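Magazine > People > Long Reads

The post office years

By Yurani Londoño

Burgi Fuchs was born in the back bedroom of her grandmother's house in Larano, the youngest of a family that already had more boys than beds. Her father cut timber for the Salazar mill and her mother took in mending. The house had no running water until Burgi was 14, and she can still tell you which of her brothers was meant to fill the buckets and which one usually did it.

She went to the Larano school as far as it went, then boarded in Stornham with an aunt to finish. She did not care for Stornham. The aunt was strict about lamps and about boys, and Burgi came home each January and did not want to go back. She did go back, and left with a typing certificate that got her a job at the post office counter.

She stayed for 37 years.

The post office was then the front room of the Tukia store, with a wooden wicket and a wall of brass boxes. Burgi sorted in the morning and sold stamps and money orders in the afternoon. When the postmaster's eyes got bad she did his books as well, and when he retired she was given his job at less than his pay. It took 3 letters to the district office to fix that. She kept the carbons.

"I wasn't angry," she says. "I just kept writing."

She married Wilmer Cuervo the spring after the road was paved. He drove the grader and had a good singing voice, and he was a widower with a small daughter, Edith. Burgi kept her own name, mostly because the sign over the wicket had just been painted. They lived up behind the church in a house Wilmer built in stages. For the first two winters the upstairs was a ladder and a tarp.

Edith Quintero, as she is now, remembers being walked to school by way of the sorting room. She was allowed to stamp the local letters if her hands were clean. "Some of those postmarks were pretty crooked," she says. "People still got their mail."

The store burned the year Edith finished high school. The mail was saved, apart from a sack of catalogues, and Burgi ran the office out of her own kitchen until the new building was ready. Neighbours came in without knocking and some of them never got out of the habit.

Wilmer died after a long illness. Burgi worked the week following the funeral and retired at the end of that year.
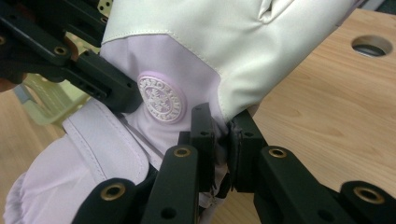
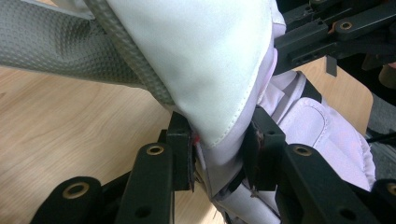
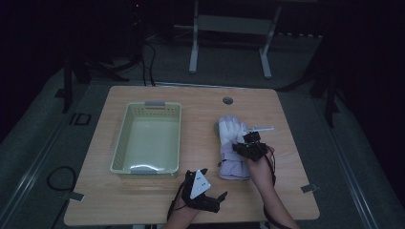 The letters she kept

Burgi saved the letters people wrote to her after she left the counter, and then began asking for older ones. Families clearing out houses brought her shoeboxes. The collection is now up to 3000 pieces, filed by household in the room that used to be Edith's.

Lucero Quispe, who grew up two doors down, comes by after supper to help with the copying. They do one household at a time and read the hard handwriting out loud. The Fuchs letters will be last, Burgi says, as she already knows what is in them.

Filed under: Lives & Families, Small Towns, Local History

Contact the editors | © 2020 All rights reserved | Back to top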